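Preguntas frecuentes sobre la recogida de aparatos y el punto de reparación

Última revisión: 3/4/20

¿Qué es el punto de reparación de Tretaven?
Un local municipal donde se reciben aparatos eléctricos pequeños para arreglarlos o, cuando no compensa, enviarlos a reciclar. Ocupa la antigua oficina de Correos, en la calle del Molino, 8. La entrada es por el patio.

¿Quién puede llevar un aparato?
Cualquier persona empadronada en Tretaven o en Skudorico. Los comercios y talleres tienen su propio circuito de recogida y deben llamar antes al ayuntamiento.

¿Qué se admite?
Radios, lámparas, tostadoras, batidoras, planchas, ventiladores, cargadores, mandos, teclados, impresoras pequeñas y aparatos similares. El peso máximo es de 8 kilos por aparato.

¿Qué no se admite?
Frigoríficos, lavadoras, microondas, televisores de tubo, baterías hinchadas y cualquier cosa que haya estado en contacto con gasóleo o pintura. Los fluorescentes van al contenedor del punto limpio, que está en otra dirección (carretera de la Estación, pasado el puente).

¿Hace falta cita?
Para dejar un aparato, no. Para hablar con un técnico, sí. Se pide en el mostrador o por teléfono, extensión 188.

¿Cuánto cuesta?
La revisión es gratuita. Si hay que comprar una pieza se avisa antes y se cobra a precio de factura. No se cobra mano de obra. Si usted no acepta el presupuesto, puede llevarse el aparato tal como lo dejó o cederlo para piezas.

¿Cuánto tarda?
Depende de la pieza. Un cable o un fusible suelen quedar listos en la misma semana. Los recambios que pedimos a Thygesen llegan en 7 días hábiles. Los de Brivix tardan más y a veces vienen equivocados, sobre todo los interruptores de las planchas antiguas.

¿Qué pasa si no recojo el aparato?
Se guarda hasta el final del mes siguiente al aviso. Después pasa a piezas. En septiembre no se retira nada porque el almacén está cerrado por inventario — los plazos se alargan un mes.

¿Tengo que borrar mis datos?
Sí, si el aparato guarda datos. Saque también las tarjetas de memoria y la tarjeta SIM. El punto no hace copias de seguridad ni recupera archivos.

¿Puedo llevar solo una placa, sin la carcasa?
Sí. Tráigala en una caja rígida o en una bolsa antiestática, con una nota que diga de qué aparato salió. Sin ese dato no podemos buscar el esquema y la placa irá directamente a reciclaje. Cójala por los cantos y no tire de los conectores.

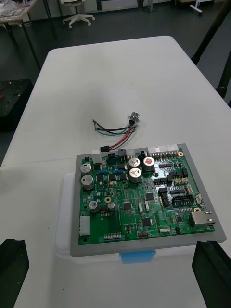 Sowmya Sastry pregunta si también se aceptan placas que ya han pasado por otro taller, porque a ella le devolvieron la suya con dos soldaduras nuevas y sin explicación. Se aceptan. Conviene adjuntar el parte del otro taller o, si no lo hay, anotar lo que le dijeron.

¿Dan garantía?
Tres meses sobre la pieza cambiada, presentando el resguardo. No cubre otras averías del mismo aparato.

¿Cómo sé en qué estado está mi reparación?
Con el número del resguardo, por teléfono o en el mostrador. Los números son correlativos desde la apertura; el primero de este año fue el 2353.

¿Con quién hablo si no estoy conforme?
Con Arnar Hviid, en el mismo local, o por escrito en el registro del ayuntamiento. Las quejas por escrito se contestan por escrito.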